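The Table at the End of the Day

Rehema Kashindye clears her table once a day, after supper, and she has stopped feeling bad about the other 23 hours.

The table is light wood, made of planks, and it is the first flat surface anyone reaches after coming in the door. Keys land on it. So do receipts, snacks, chargers and whatever was in a coat pocket. When she moved to Plokodville in August, she bought a tray, a rack and a set of drawers to deal with the problem. The drawers are now full of takeout menus.

"I kept buying places to put things," she said. "I still put them on the table."
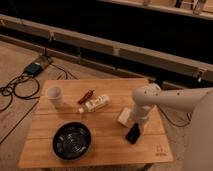
Small objects are the hard part. A chair out of place gets pushed back in, but a paper cup or a little bottle can sit for a week before it starts to look like clutter. Kashindye's rule is that anything smaller than her hand gets picked up first. Trash goes out, bottles go back to the cabinet, and dishes go to the sink. Electronics get their own shelf, with the cables coiled beside them.

Nikola Górecki, who writes a household column for Julel, takes a slower approach. He leaves one bowl on his table all year and lets it fill up. When it is full, he empties it onto a towel and sorts everything in one sitting. He has found spare buttons, a library card and a watch he had already replaced.

The two of them disagree about floors. Górecki lets his power cords lie where they fall as long as no one walks there. Kashindye ties hers up along the wall, after tripping on one while carrying soup.

Neither spends much on the job. Górecki's towel is an old bath towel cut in half. Kashindye uses a damp cloth, wiped along the planks and never across them, so crumbs don't get pushed down into the gaps. For the crumbs that are already there she keeps a dry paintbrush in the kitchen, next to the matches.

Her table was clear by eight the night we spoke. By breakfast it had a banana and two envelopes on it.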